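Home Gallery Kitchen Garden Sheds About Contact

Search this site Type and press enter No recent searches

The Green Things: a kitchen gallery

When we took over the flat above the old Filska shop, the kitchen came with two drawers that opened, one that didn't, and a colour scheme best described as hospital corridor. I decided to work with it. My plan was to buy only green things until the walls gave up and looked deliberate. That was three years ago and the walls have yet to give up, but I do now own a great deal of green plastic.

What follows is a gallery of sorts. Some of it has pictures and some of it is only the captions, as I lost a batch when the old site moved and have never got round to taking them again. I've left the captions in. Several of them are better than the photographs were.

The drawer that doesn't open
Contents unknown. Deok-su Ki had a go at it in November with a butter knife and a good deal of confidence. We now have a butter knife with a bend in it, and it's the best thing in the house for getting the last of the marmalade.

The mixing bowls
A nest of them, bought from Palleck in their closing-down sale, which has so far outlasted two of the shops next door. The smallest bowl is too small for anything except one egg. I use it for one egg.

The bread bin
More of a khaki, if we're being strict, and Bok-nam Won is always strict. She has asked for it to be removed from the collection. It stays, because it was 76 pence at the church sale and I have never been so pleased with a purchase.

The washing-up corner
I have opinions about draining. A thing with holes in it is worth any number of things without, and if you've ever lifted a glass off a flat tray and heard that little sucking noise, you'll know the damp ring of shame it leaves behind. Siyabonga Chauke grew up in a house where everything was dried by hand and put away before anybody sat down, and he regards air drying as the first step towards living in a hedge.
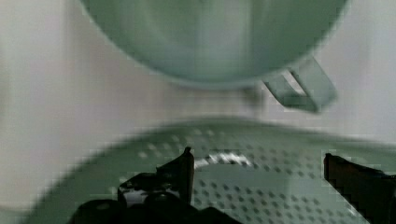
He does more of the washing-up than I do, mind you, so I can't push the argument too far. We have settled on a truce in which large items may drain overnight and cutlery may not. Teaspoons are under review. Mugs are left to the conscience of whoever used them, and you can tell a lot about a person from that.

The measuring shelf
I bake by weight, Siyabonga bakes by volume, and Mal-soon Pyo from downstairs bakes by looking at it and sighing. Her cakes are much better than ours. The shelf holds cups, spoons, a set of scales and a plastic cylinder marked up to 1000 millilitres, whose numbers have worn off at the lower end, where we need them. Anything under half a litre is now an act of faith.

The colander
Ovix, second-hand, with one foot shorter than the others. It rocks when you pour the pasta in. You learn to lean.

The tea towels
I counted these once for an argument I was losing and will not be repeating the figure. The good ones are from Hutsuliak and have a fern on them. They don't absorb anything, but they do move the water about very elegantly. The ugly ones came free with a tin of paint and would dry a swimming pool.

The chopping board
Green, for vegetables. Nam-gil Ki worked in a canteen for years and takes this sort of thing seriously, so when he caught me cutting up a pork chop on it he put down his glass and went quiet. I bought a red one the next morning. It's the only red thing in the room and it looks furious about it.

The window ledge
Basil (dead), basil (dying), basil (new, from the supermarket, hasn't heard about the others). Roughly 164 elastic bands off the postman's bundles, in a jam jar, in case of I don't know what.

The walls
Same as before. I bought a tester pot of something called Quiet Moss and painted a square behind the kettle. Everyone who visits asks if it's mould. Bok-nam asks every time, and she was there when I painted it.

More of this when I've found the other pictures, or when Deok-su gets the drawer open. He's talking about bringing a proper chisel next time, and I've hidden the rest of the butter knives. If anyone reading has an Ovix foot going spare, back left, I'd be glad to hear from you.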